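Week 6 handout: what a two-arm bench costs you after you've bought the arms

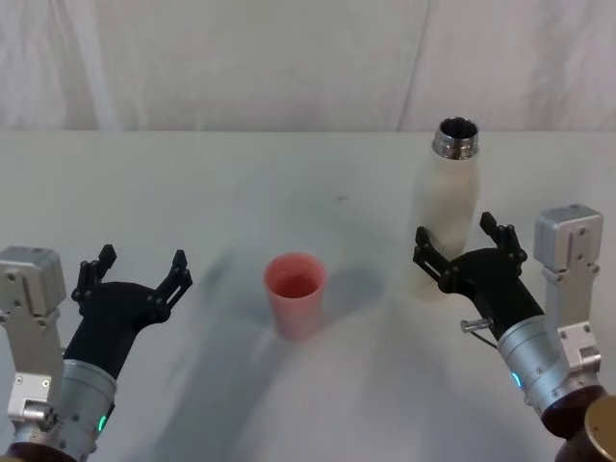

Lenka Sýkora asked whether one arm now and a second next year wouldn't be the safer plan. Fair question, and I went back and forth on it myself! My trouble is that you pay for shipping and setup twice, and the second quote never matches the first.

So, for your budget sheets (due in July, Plurkau template please):

- **Grippers** — a line of their own. I like jointed fingers for cups and bottles, but get the price of a spare finger in writing.
- **Spares:** put in 20 percent of the gripper line.
- **Table and backdrop:** plain white cloth is fine. I allow $200.
- **Props:** $45. A plastic tumbler and a bottle will keep you busy for weeks.
- **Cables, screws, pins:** $500, and yes, I've overspent it.

Trillau's delivery terms are on the back page. Read the part on returns before you pick a date — I didn't, and I paid for a crate going both ways.

Seema Maurya has the blank sheets if yours has gone missing.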